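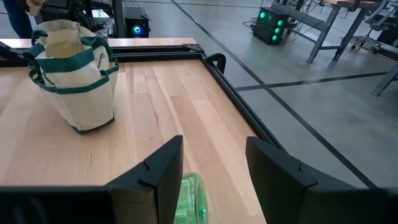 Green bottle on a light wooden tabletop.

Home | Slots | Bonuses | Payments | Community Help | Log in

Free spin winnings gone after I changed games

Posted by Verena Kuster, 1 February 2023

I took the 70 free spins offer at Semstead and played them on Dimden, the slot they were tied to. When the spins ran out I had 129 showing in my bonus balance. I then opened Engebretsen, a different slot, and played a few dozen rounds at the lowest stake. When I went back to the cashier the bonus balance was zero and my own deposit was still there. I did not get a message. Is this a fault, or did I break a rule? I read the offer page twice and it only talks about wagering, not about which games are allowed. 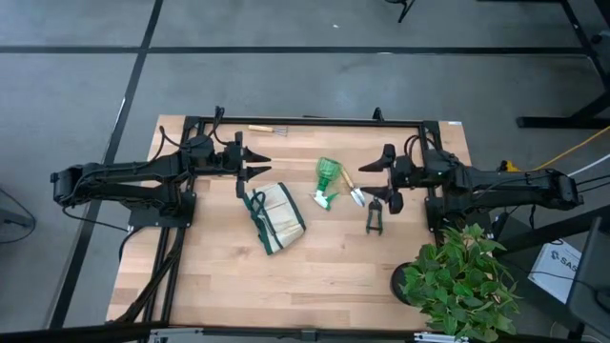
Brittany Charbonneau

You most likely broke a rule without seeing it. The offer page is the short version. The full terms are under Account, then Promotions, then the small link next to the active bonus. Semstead keeps a list of excluded slots there, and playing one of them with bonus money can void the balance. Look for Engebretsen on that list.

If it is not listed, open your game history and save it before you write to support - mine only went back to May. Send them the time of your last free spin and the time of your first round on the other game. I had 277 removed once and got it back in four days, but in my case the slot had been added to the list after I claimed the offer. If it was on the list when you claimed, I would not expect them to pay.

Also check the wagering counter. Mine said 1,941 left to play through, so the amount was a long way from being cash anyway.

Civemus

same thing happened to me, chat was no help, use email. i just skip the free spins now and play with my deposit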